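4.2 Surface decoration and the sorting of small cartons

The second part of the study considered how people group packaged goods when they unpack onto a bed, bench or other soft surface at home. Earlier work on household sorting has mostly dealt with kitchens, where shelves and drawers suggest a place for each item before the person has made any choice. A sheet offers no such guidance. Packages come to rest wherever they are put down, and the order that appears among them has to come from the packages themselves or from the habits of the person doing the sorting.

Sessions were held at the Jarkmont site in January, in a room with a window on one side, and followed the protocol set out by Wynne for the earlier Cledel trials. Each session used a mixed set of soft items and small boxed goods. Participants were asked to put together the things that belonged together, and were given no further instruction about what belonging might mean. Across the study 171 placements were recorded. A placement was defined as the release of one item onto the sheet in a position where it stayed until the next item was taken up.

Two coders working apart assigned each placement to one of four categories: by material, by size, by colour and by intended use. Where the coders disagreed, the placement was reviewed by Nest Wynne and her decision was final. Items that were put down and picked up again before the next item was handled were treated as a single placement and coded on their final position.

Cartons with strong surface decoration were handled differently from plain ones. Plain cartons were most often grouped by size, and were set square to one another along an edge of the sheet. Decorated cartons tended to be kept apart from the main group, with the largest printed face turned up. Six participants returned to a decorated carton late in the session in order to turn it, although its position was already settled under the coding rules. This behaviour had not been anticipated in the Cledel protocol, and a supplementary code was added for it before the Thursday sessions.

Red and gold cartons were a particular case. In the interviews held after each session, participants described them as gift packaging, as something to be kept for guests, or as too good to be placed with the everyday goods. Such remarks were made both by participants who could read the characters on the box and by those who could not. The colouring and the metallic ornament seem to have been enough to set the carton in a class of its own — a finding in keeping with the account of domestic display given by Popescu.

The printing on a carton of this type is also spread unevenly across its faces. A broad face may hold the illustration and ornament while lettering is placed on a narrow side, so that the identity of the product and its decoration cannot always be read from the same position. A person who wishes to check one must often turn away from the other. Figure 3 shows a red carton held at a tilt, with gold ornament on its large face and two characters on the narrow side.

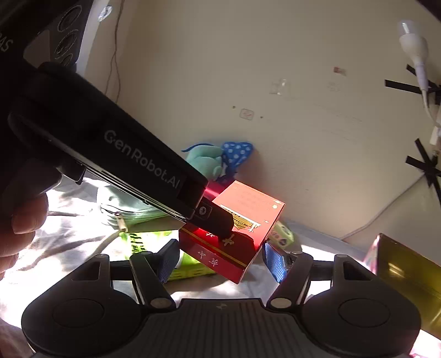
Figure 3. Red carton with gold emblem and ornament; the characters 中 華 appear on the narrow side.

Light had some bearing on these results. Strong sun through the window raised the contrast between lit and shaded parts of a surface, and deep reds in shadow were at times named as brown or maroon in the interviews. Colour judgements were therefore coded from the participant's own words and were not corrected afterwards. The Gisirent colour cards used in the pilot were set aside for the same reason, as they had been prepared for even indoor lighting.

The material does not allow a firm separation between the effect of colour and that of ornament. No carton in the set was red without gold, and none carried gold on a plain ground. A further series with matched cartons would be needed to settle the point, and the design of that series is taken up in Section 6.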